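About Us

Home | What We Do | Join a Session | About Us | Contact

Hello, and thanks for clicking on the page most people skip. We're Collow, a small workshop in the middle of Gruddale, and we spend our days picking things up and putting them down again. I'm the one who started the place and I still write the website, so if there's a spelling mistake it's mine.

What we do all day

We gather examples for robots to learn from. Somebody who is building a robot arm comes to us and says they'd like it to lay a table, or pair up socks, or get the lid off a jar without crushing it. We do the job by hand, over and over, holding a gripper that matches the one on their robot, with a camera fixed to it so that every go is recorded from the gripper's point of view. Then we check what we've got, throw out the bad ones, write down what's in the rest and send it all off. The learning happens at their end. We supply the doing.

I used to explain this at parties by saying we were a driving school for arms, which got a laugh but confused people horribly, so now I just say we fold a lot of tea towels.

How it started

I worked in a furniture shop for years, mostly repairs, and I'd got interested in robots the way some people get interested in trains. A group I'd been chatting to online wanted recordings of somebody fitting dowels into holes. They'd tried it themselves and all their examples looked the same — same desk, same lamp, same pair of hands doing it in the same tired way at the end of the day. I had a bench, a box of dowels and a free weekend. I sent them 100 goes, of which they could use 34. That was a bit of a shock!

The trouble was me. I'd started each one with the gripper already half closed around the dowel, because I knew where I was going and couldn't be bothered to approach it properly. A robot has to learn the coming-in as well as the taking-hold, and I'd left the coming-in out. I did them again, slower, and they came back and asked about drawers. We've been at it ever since, first in my spare room and then in the unit we have now.

Where we are

The unit is on the ground floor behind the bakery, up the side lane and through the blue door. It used to be a carpet showroom. We've divided it into four corners: a kitchen with a working sink, a sort of living room, a laundry corner and a plain workbench area. The furniture gets swapped about all the time and a fair bit of it is second-hand. If you've got an ugly sideboard you can't shift, do get in touch — we like ugly sideboards, they have interesting handles.

There are 12 of us now, nearly all part time. We've got a former dinner lady, two people who came from the post office, a retired upholsterer and a couple of students who do evenings. You don't need to know anything about computers to be good at this. You do need to be patient, and you need to be all right with being told that your last ten goes were too quick.

Some of the things we've worked on

Cosivville was our first long project and it's still the one I'm fondest of. It's a whole pretend household: breakfast things, post on the mat, toys on the floor, washing to sort. We recorded jobs running into each other, so the cups get cleared before the table gets wiped, and the wiping has to go round whatever's been left behind. It was a nightmare to label and I loved it.

Skjelbred is the opposite, very plain and very fussy. It's all small parts on a flat surface: pegs, caps, washers, clips. The customer wanted lots of near misses left in, where the gripper comes down slightly to one side and the person has to correct. We'd spent so long teaching ourselves to be tidy that we had to learn to be a bit clumsy on purpose, and then of course it looked like acting, so in the end we just gave people harder parts and let the mistakes come by themselves.

We've also done shoelaces, once. We may do shoelaces again when everybody has recovered.

What a session looks like

People often ask, so here's how an ordinary one goes. Each session is 30 minutes and then you stop, have a drink and do something else with your hands.

1. Read the task card. It says what has to be done and what counts as finished. It doesn't say how, and we'd like to keep it that way. Left-handed people, careful people and people in a hurry all do a job differently and we want the lot.

2. Clear the surface and start with the gripper open. No objects yet, just the two pads held wide apart over bare table. We record a little of this at the start of every batch. The light-coloured wooden top is a favourite for it, as the dark green pads stand out so well against the grain.

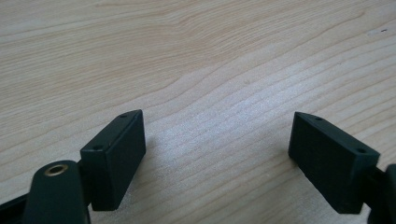

3. Set out the objects. Somebody else does this for you, so you can't plan your route in advance. They'll shift things about between goes, and now and then they'll leave out something you need.

4. Do the task. Come in from a little way off, take hold, move, let go, back away. If you drop it, carry on and pick it up. Don't say sorry to the gripper (we all do it).

5. Mark it. Each go gets a yes, a no or a "have a look at this". The last pile is usually the most useful and also the one that makes us late home.

What we're careful about

We'd sooner send fewer examples that we've watched all the way through than a great heap we haven't. Every recording gets seen by a second person before it leaves the building. We keep the failed goes and label them as failed, and if a customer wants them they can have them, but we won't slip them in with the good ones to make up the numbers.

We don't record in people's homes unless they've asked us to and signed for it, and we put photos, letters and anything with a name on it away first. Everyone who does sessions is paid by the hour and never by the go. We tried paying by the go for one week. The tea towels were a disgrace.

Come and have a try

Our next open afternoon is Wed 30 June, from two o'clock. You can hold a gripper, have a bash at the jar lids and ask whatever you like. Children are welcome with a grown-up. There's a step at the blue door, but the bakery side is level, so ring the bell there if that's easier and one of us will come and let you in.

We're also looking for a few more people to do sessions from July, mornings especially. Use the form on the Join a Session page and tell us a bit about what you do with your hands, whether that's knitting, engines, pastry or nothing much. If you're building something and think we could gather examples for it, the Contact page is the best way to reach me. Tell us what your gripper looks like and what you'd like it to be able to do, and please mention early on if it involves shoelaces.

Back to top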